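The Shopping List Behind a Pair of Robot Hands

When Annick Dhillon got the go-ahead to plan a two-armed robot station, she opened a blank spreadsheet and typed one word in the first cell: "Robot." By the end of that afternoon the sheet had 232 lines, and the robot was still just the first one.

I love this spreadsheet. I have spent more time with it than I have with some novels. Dhillon runs equipment planning at Rimer, a small workshop that builds and tests handling setups for customers who want machines to deal with ordinary household goods, and she let me sit beside her while she worked through the latest version with Aidan Carroll, the engineer who has to live with whatever she buys.

Their first big choice was the hands. A simple two-finger gripper is cheap, tough and easy to replace, and for plenty of jobs it's all you'll ever want. Carroll wanted fingers. The customer, a home goods seller called Jinen, ships items of every shape, and he was sure a jointed hand would give him more ways to pick up an odd one. Dhillon asked him what a broken finger would cost, how long the repair would take and whether the work could go on with one hand while they waited. He had answers for two of the three. She sent him off to get the other one before she'd sign anything.

"People budget for the day it arrives," she told me. "I budget for the second August."

That means spares, and it means cables, too. Carroll says the first plan had far too little cable in it, and what it did have was too short. Arms bend and reach, and the wiring has to go along for the ride. Then there's the power, the network switch, the emergency stop, the floor space, and the hours of a person who stands nearby while the arms are moving. Dhillon gives that person a line of their own. It's one of the largest on the sheet, and she thinks anyone who leaves it out is fooling themselves about what they can afford.

The table took longer than I would have guessed! They looked at a steel bench from Gulyás, solid as a bank vault, and at a lighter folding model from Zudel that could be moved by one person. Carroll argued for something soft on top, so that a fingertip coming down a little low would meet cloth before it met anything hard. Dhillon liked that idea right away, mostly for what a yard of fabric costs next to a finger joint.

And then you need things to pick up. The budget for objects started at 200 dollars, and Carroll spent it at ordinary stores, choosing for variety: stiff things, thin things, things that roll. A wire hanger is a wonderful test item. It lies almost flat, it's mostly empty space, and it's happy to hook itself onto whatever is next to it. Cups are good in a different way, because a cup on its side asks for a different approach than a cup standing up.
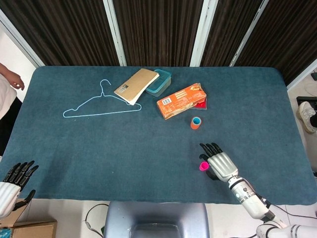
A teal-covered table, with a hanger, a notebook, a food container, an orange box and two little cups set out within reach of the white hands.

What to Price Before You Call a Vendor

Dhillon's advice for a first-time buyer begins with the objects. Gather what you want handled, put it on a table and try it yourself, one hand at a time, slowly. Write down each spot where you changed your grip or used your other hand to steady something. Those notes will tell you more about whether you need fingers, and whether you need two arms, than any brochure.

Next, ask for the price of a repair in writing, along with the wait. Ask who pays shipping. Ask if software updates are included after the first year, and what happens to the machine if you stop paying for them.

Her last tip is to rent if you can. Rimer tried a rental for 11 weeks before buying, and Dhillon moved nearly a third of the budget to new lines afterward — more went to training, less to accessories. Carroll did lose one argument in the process, over a second set of spare fingers. He has put it back on the sheet for next year, and she hasn't deleted it yet.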